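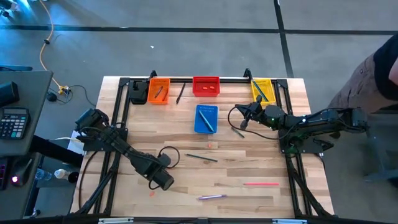
Sorting bench with both arms over the table and the baskets in use.

How to Bring a Sorting Bench Into a Packing Room
By Aravind Chettiar
May 20, 2018

We pack refill orders for office customers at Derndale, mostly pens and other small desk items. Loose returns used to be sorted by hand at the end of every shift. Now most of that work goes to a two-arm bench we call Karaki. These are the steps we followed, written for the other sites that are getting one this year.

The mechanical setup is in the supplier's manual. This page covers the people side and the daily routine.

Before you start

You will need a table with clear floor on all sides, one basket per item type, black floor tape, and one person per shift who will be the bench lead. Pick the lead before the bench arrives. We picked ours two weeks after, and in that time everyone walked up to it and changed things.

Step 1. Write down how the job is done now

Sit with the people who sort by hand and write out what they do, including the parts that aren't in the job sheet. Charito Gatchalian has sorted returns here for 15 years. She pulls dried-out pens by feel and drops them in the scrap tub without breaking rhythm. The bench can't do that. We would have missed it if we had worked from the job sheet alone, and customers would have gotten the bad pens.

Step 2. Decide what stays with people

Make two lists and post them where the crew can read them. Ours came out like this:

Bench: picking loose pens off the table, placing them in baskets.
People: checking pens, damaged items, anything in a sealed pack, final count, all customer notes.

Change the lists only at the shift meeting. If the lead changes them in the middle of a shift, half the crew won't know.

Step 3. Tape the floor

Run the tape before the power goes on for the first time. Tell everyone what the lines mean, including drivers and temps. At our site you stop at the line while the arms are running, and you say "bench" out loud before you reach over the table for any reason. It felt silly for a week or so.

Step 4. Set out the baskets

Use different colors and keep the same color for the same job on every shift. Ours are orange, red, yellow and blue. Put the color key on the wall at eye level. Night shift once swapped two baskets to make more room, and we re-sorted the whole batch by hand the next morning.

Step 5. Load the table

Spread the items out in a single layer. Leave space between them — a pile slows the arms down more than a large batch does. Start with a small load and add more after the first pass. Small broken bits can go in with the rest at first, but have someone check for them when the baskets are emptied.

Step 6. Run four short shifts first

We ran the bench two hours at a time for the first four shifts, with hand sorting still going on at the next table. That gave people time to watch it and ask questions. On the last of those shifts the two tables together cleared some 2,272 items, and most were still done by hand. Don't promise your manager more than that early on.

Step 7. Settle the jobs

Do this before people start guessing. Nobody at Derndale lost hours, but two sorting posts became checking posts, and the pay grade for checking had to be agreed first. That took until August at our Tarnau site, which was too long. Charito now trains the checkers. She has told us she misses the sorting, and that her wrists don't.

Expect some people to dislike the change. Checking means more standing and more reading, and it's quieter work. We rotate every two hours, and anyone who wants a turn at hand sorting can put their name down for it.

If the bench stops

Press stop, wait for the arms to rest, then call the lead. Don't pull an item out of a gripper. Write the time and the item in the Voketti log, even if the bench starts again on the next try.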